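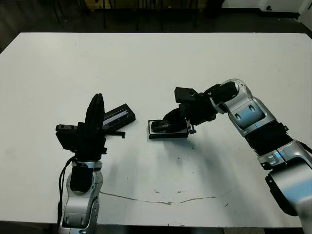 I finally finished my run of Dravine! All 11 issues, bagged and boarded, sitting in the short box by my desk, and I keep getting up to look at them.

If you've never come across it, Dravine was a small-press science fantasy comic written and drawn by Domingo Insaurralde. It follows a mapmaker called Aken who is sent over the mountains to chart a city, Huvadov, which keeps moving its own streets about at night. That's the whole set-up, and he gets so much out of it. Issue 4 is nearly all one chase up a staircase, and I must have read it a dozen times (the page where she meets herself coming down is still my favourite page in anything).

The one that held me up was issue 2. The print run was tiny compared with the rest, and the copies you do see tend to have a rusty staple or a corner chewed off. I'd been looking since February and lost two auctions in the last few seconds, which I did not take well. Then a chap on the Acuña forum put one up with a slightly rolled spine and a clean cover, and I sent him a message so fast I spelt my own name wrong.

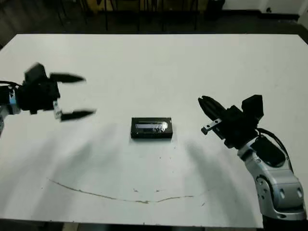 It came in a stiff mailer with far too much tape on it, and I read it that same evening before it went anywhere near a bag. I know some collectors will wince at that! But I'd only ever seen the story as scans, and the colours in print are so much warmer. The market square is a proper deep orange, and there's a letters page at the back that the scans left out, with Insaurralde answering a reader who had drawn her own map of the city and got most of it right.

Grading people, I'd call it a 6.0 on a kind day. I'm not sending it off. I like being able to turn the pages.

Next I want the ashcan, the little black and white preview he sold at shows before issue 1. They were numbered by hand up to 398, and I've only ever seen one for sale, at a price that made me shut the laptop. If you've got one, or you've even held one, please leave a comment and tell me what's on the back cover, as I've read three different answers.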